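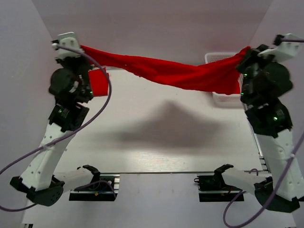 红色布巾的折叠与叠放

适用范围:单色棉质或棉混纺的长方形薄布巾,单层,无衬里。带绒面的毛巾不适用,绒面回弹大,折痕位置需另外计算。

一、准备

1. 台面选浅色、平整、无毛刺的。深色布放在浅色台面上,边线容易辨认,残留的线头也看得清。
2. 待折的布放在带孔的塑料筐里,筐置于台面一角。不要压实,压实后的布会留下斜向死褶。
3. 折好的布放在筐的对侧。两堆分开,中间留出至少 600 毫米宽的操作区。
4. 红色布首次洗涤应单独进行,水温不超过 30 度,确认不掉色后再与其他布混放。

二、找角

从筐里取布时先抓任意一个角,提起,让其余部分自然下垂。沿一条长边用手指滑到相邻的角,捏住。两手向外拉开,布会在中间下坠,属正常现象。

判断两角是否相邻:拉开后上沿应为一条连续的缝边。若上沿是布面而没有缝边,说明捏住的是对角,松开一侧重新找。

三、铺平

1. 两手保持等高,将下沿先落到台面上,再向身体方向缓慢放下上沿。
2. 用手掌从中线向两侧推平,不要来回搓。
3. 检查四角。偏差超过 15 毫米时提起重铺,不要靠拉扯布角校正,薄布拉扯后会走形。

四、折叠

1. 沿长边对折,缝边对缝边。
2. 再沿同一方向对折一次,得到长条。
3. 长条两端向中间折,端头之间留 6 毫米空隙,为最后一折的厚度留量。
4. 以空隙为轴合拢,得到八层的小长方形。第 3 步算一折,第 4 步再算一折,层数按长条的四层乘以四,边缘厚度应以十六层计;收纳空间紧张时,可省去第 2 步,成品即为八层,面积加倍。

更正(2024年8月15日):上面第 4 条前半句的“八层”应为“十六层”,后半句的数字无误。

五、叠放

折边统一朝外,散边朝内。每叠高度以抽屉净高减去 15 毫米为限。Ostura 浅抽屉的净高为 54 毫米,薄布可竖放,折边朝上,取用时不会带出相邻的布。

六、常见问题

成品呈梯形:第一次对折时缝边没有对齐。退回铺平一步。

中间鼓起:第三步空隙留得过小,或布未干透。

折痕处发白:折叠后压重物时间过长。换季收纳的布建议在12月取出,换一条折线重新折叠。

布面有浅色小点:多为其他织物带来的绒毛,折叠前用粘毛滚筒处理,顺布纹方向滚动。

Eline 整理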